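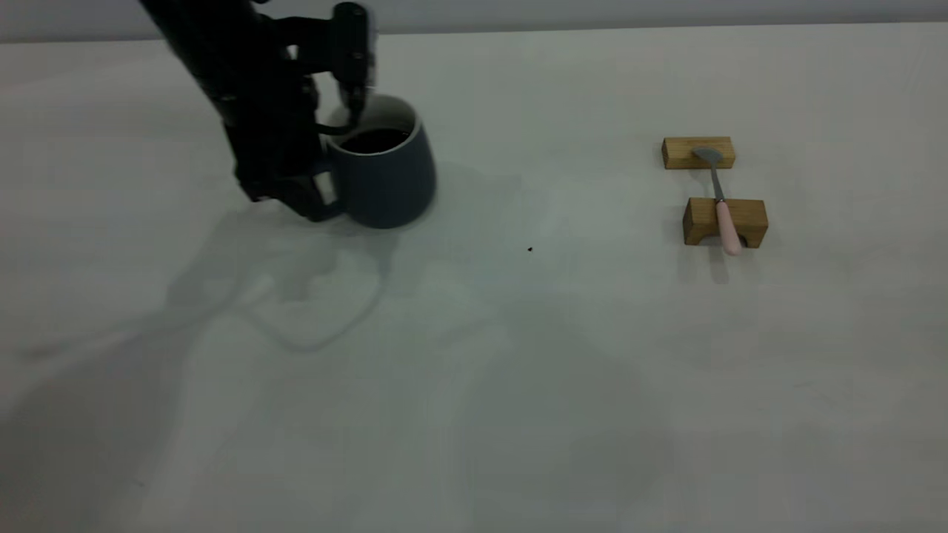 The slate-blue mug, filled nearly to the rim as usual.

So I've been on a mug diet. At one point in August our cabinet at Drikdale was so full that the door wouldn't shut, and I finally sat down on the kitchen floor and made two piles. Keep and go. The go pile was enormous!

The blue one was never in danger. It's matte on the outside and pale on the inside, and it gets a little wider toward the bottom, so it feels steady even on my wobbly side table (the one Isabelle Nguyen talked me into, and I still love it). Dark drinks look almost black in there against the light rim - I don't know why that pleases me so much, but it does.

I paid 18 dollars for it, more than I'd ever spent on a mug. Saron thinks that's nuts. She drinks everything out of a jelly jar, so I'm not taking notes from her.

Anyway, the go pile is boxed up and sitting by the front door. I did sneak one back out last night, the chipped yellow one from college. Next up is the drawer with all the lids in it, and I'm already dreading it.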